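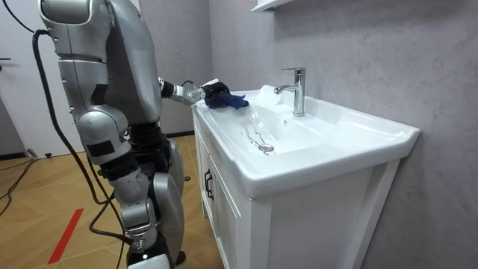 21 February 2020
Open day, Eritz hall, washbasin station

The Tovilell unit was assigned to the basin demonstration for the second group of visitors. The task was restricted to the bowl and the rim. Attendance for the day was entered at the door as 200. Grip force was left at the setting agreed in September.
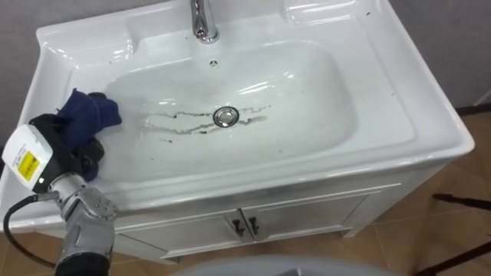 L. Beyene

The left inner wall was included in the cleaning path at the request of the Luvier delegation. Visitors asked mainly about cloth changes and the reach behind the faucet. Both questions are to be answered in writing. The cloth is to be folded in the same manner before each run, as the present instruction sheet leaves this to the operator.

Dirt for the demonstration was applied on either side of the drain, according to sheet 7.

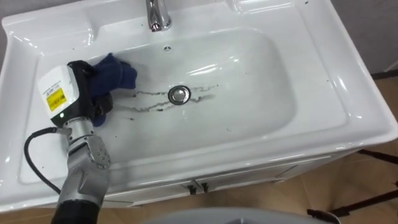 The same sheet should state how much is to be applied, as the 2 operators on duty followed different practices. Spare cloths are kept in the cabinet by the hall entrance. Revision of the sheet is still open.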